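Fixing a pestle that slips in the gripper during a grinding task

Dramano, simulation notes. Written by Angeliki Koutsoukos, with corrections from Kalliopi Manolakis.

The fault covered here showed up in our grinding task after we changed the gripper fingers. The arm picked up the pestle, moved over the mortar and went down as planned. Part way through the stirring circles the pestle slid up between the fingers, leaned over and knocked the mortar off the counter. Out of 39 runs, 12 ended this way. The others looked fine on screen, but the force log showed small slips in most of them.

If your task stops with "object lost" or the bowl moves by itself, work through the steps in order. Do not start by raising the grip force. We did, and it hid the real fault for most of November.

What you need

A saved scene that shows the fault, the force log switched on, and a copy of the task file you can safely edit. Keep the random seed fixed until step 5.

1. Replay a failed run slowly

Set playback to a tenth of normal speed and turn on the contact markers. Look for the first moment the markers at the fingers flicker. In our case it came before any sideways movement, while the arm was still pushing down. That told us the stirring path was not to blame.

2. Check the height of the downward move

Our task file took the bottom of the bowl as its target and measured from the fingertips. The new fingers were 5 mm shorter than the old ones, and the offset had not been updated. The arm was trying to drive the pestle through the bowl, and something had to give.

Open the tool settings, correct the finger length and save. Then search the task file for the old value. Stergiou, the script we use for waypoints, keeps its own copy and will not warn you if the two differ.

3. Put a limit on the push

Add a stop at 10 N of downward force. If the limit is reached, the arm should hold still and report it — it should not open the fingers. An early version of ours let go at the limit, and the pestle fell over every time.

4. Check the pose before stirring

Pause the run at the end of the downward move. The pestle should be upright with its lower end in the powder, and the fingers should be closed on its upper end, clear of the rim. If it leans at this point, go back to step 2. 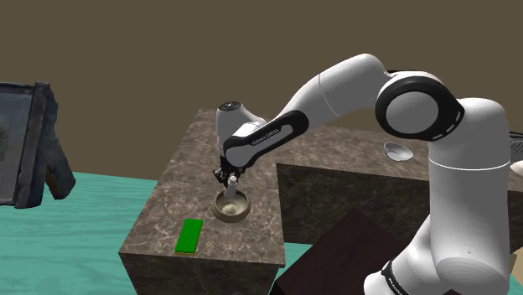
5. Run the full set again

Release the seed and repeat the whole batch. Read the force log for every run, including those marked as passed. A sharp spike just after contact means there is still an offset wrong somewhere.

If it still slips

Check the friction value on the pestle. Models brought in from the Nanwood library sometimes load with friction at zero.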